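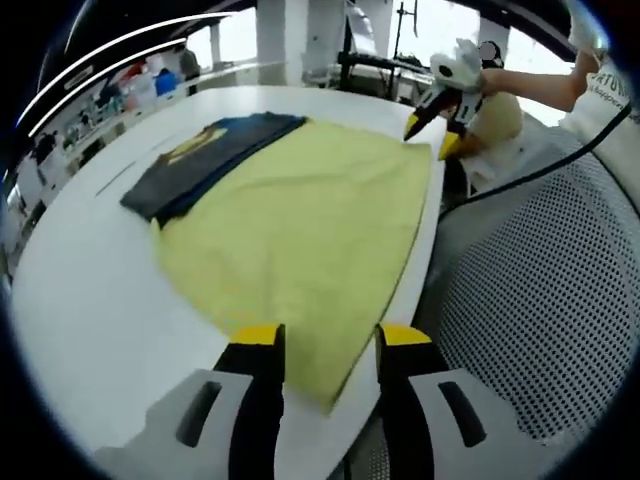 Slide 1. Garment folding with hand-held grippers, two operators at one table.

Thanks to Marcelle Barbier for having me. I was asked to talk about rules, so that's what you'll get. I look after the collection guide at Nomance, and the version I'm using is the one we share with Skadata. It used to run to 30 pages and people didn't read it. It now fits on both sides of one sheet.

(Check the clicker works before going on.)

Start with the numbers. Last round we recorded 3694 episodes of cloth handling and kept 3530. Most of what we threw out had nothing wrong with the folding. The start state was wrong, or an operator kept going after a bad grasp and tidied up with their free fingers. The second one is the worst, as a policy trained on it learns that shirts straighten themselves.

So, rule one. Fingers stay off the cloth while recording is on. If the hem slips, you go back and pick it up with the gripper. A slow recovery is good data and we keep it. If you can't recover, stop and mark the episode.

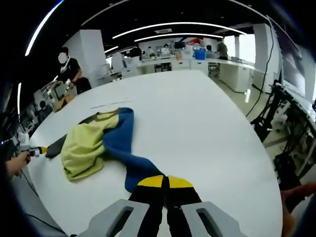 Rule two is about start states. Crumpled means crumpled. Operators get tired by 3:30 in the afternoon and begin dropping the shirt in a way that makes the next fold easy. Jérémie Rey noticed this when he plotted collar position against time of day — by late afternoon the collars were nearly all pointing the same way. We now use a printed list of starts and you take the next one, whether you like it or not.

Rule three, cables. The cable goes outside your arm and never across the work area. Check it between episodes. We lost most of a morning in November to a connector that had been pulled a little at a time.

Pause here for questions on the first three. Somebody will ask about gloves. Answer: the guide doesn't call for them on garment tasks.

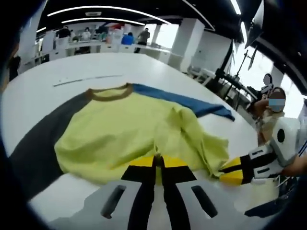 Rule four covers people. Anyone who could come into view gets told before the session starts, and faces are blurred before the files leave the building. Maillard wanted this done at their end and we said no. It's in the contract now.

Rule five, breaks. Change over after 200 episodes, sooner if your wrist is sore. Put the changeover in the log with the time.

That's all 5. The sheet is on the table by the door, and Wutetti has the French copy. If you change the wording for your own site, please change the version number too.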